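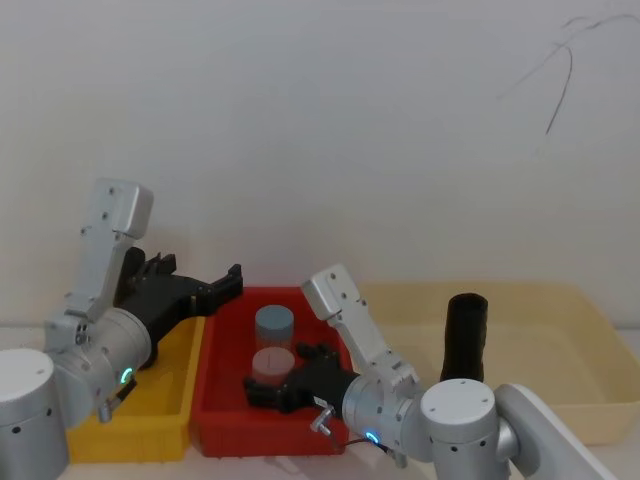 Notes on software for a two-arm sorting bench, for anyone setting one up in a workshop or back room. They're written from the Prultton bench, which has two arms, three plastic trays and a handful of small pots and cups to move between them. Last tidied 18 September 2025.

## Before you run anything

- Start the arm drivers first and the planner last. If the planner comes up before it can hear both arms, it caches an empty joint state and plans from zero.
- Check the clock on the control PC against the camera PC. Anything over 5 milliseconds apart will show up as objects that trail behind where they should be.
- Load the tray layout file for the bench you're at. Ours is called Fallton and the spare is Hinrichs, and they differ by a few centimetres on the right-hand side.
- Set the speed limit to a quarter for the first run after any change, even a change to a comment.

## Naming the trays

Give trays names by colour in the config, never by number. We had a file with tray 1, tray 2 and tray 3 in it, and when somebody swapped two of them the numbers stayed put and the trays didn't. "Yellow", "red" and "cream" survive a tidy-up.

Measure each tray at the inside of the rim and again at the floor. Trays with sloping walls are wider at the top, and a planner that only knows the rim size will happily send a fingertip through the side on the way down. Store both figures and let the collision model join them up.

## Two arms at once

Keep one arm as leader in any shared space. On our bench the red tray belongs to whichever arm asks first, and the other waits until the claim is released. The claim is a plain lock in Brulum, our task runner, with a timeout of 12 seconds.

If each arm has its own tray to work in, let them run in parallel and check only the swept volumes. Re-planning both arms together every cycle is slow and seldom finds anything better.

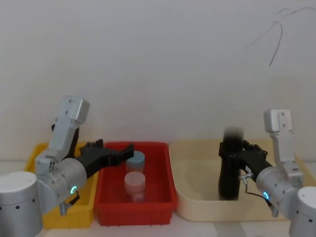
*Left arm over the red tray, right arm holding the black cylinder at the cream one.*

A few settings that have saved us time with parallel work:

- Pad each arm's collision shape by 4 millimetres, and the cables by a good deal more. Cables aren't in the maker's model at all, so add a fat capsule along the underside of the wrist.
- Put the padding in one place. If the driver and the planner both add it, the arms will refuse perfectly good paths.
- Log the reason for every wait. "Waiting for lock" and "waiting for plan" look the same from across the room.

## Seeing small pots

Clear plastic is a nuisance for depth cameras. The lid usually reads well and the body comes back as holes or as the tray floor. Fit the pot from its lid: find the disc, take its centre, and drop a cylinder of known height down to the floor of the tray.

Two pots standing close together often get merged into one blob. Split them on lid colour before you split them on shape. If the lids are the same colour, nudge the threshold on minimum lid size — going up one notch at a time — until you get two again.

Mask out the gripper using the arm's own joint readings. Without the mask, dark fingers hanging over a tray are reported as a new object, and the planner then avoids its own hand. 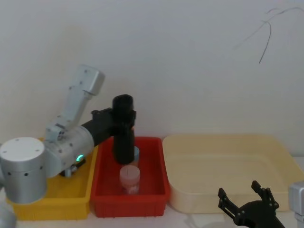
*Gripper pointing down into the red tray, with the pink lid in front and the blue one behind.*

When a pot is hidden behind the gripper, keep its last known position for a couple of seconds before dropping it from the list. Mark it as remembered, so that nothing tries to grasp it on old information.

## Wrist cameras

Redo the hand-eye calibration whenever a gripper comes off, even if it goes back on with the same screws. Fix the exposure by hand too. Automatic exposure hunts between a white wall and black fingers, and the object in the grip goes to mush.

Crop the picture before it reaches the grasp checker. The checker only needs the space between the fingers, and background trays confuse it. Ours was trained on 3,343 cropped pictures and got noticeably worse when we fed it full ones by mistake in November.

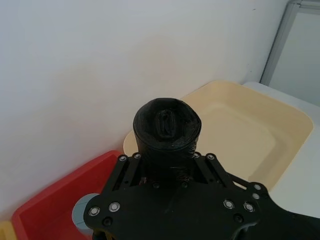

**Should the grasp check run on the wrist camera or on finger position?**

Use both if you can. Finger position is quicker and will catch a complete miss, while the camera is better at spotting something held crookedly. If they disagree, stop the arm and log both readings.

## Shutting down

Release all the locks, park the arms, then stop the planner and the drivers in that order. Copy the logs off before you restart — the runner overwrites the oldest file on boot.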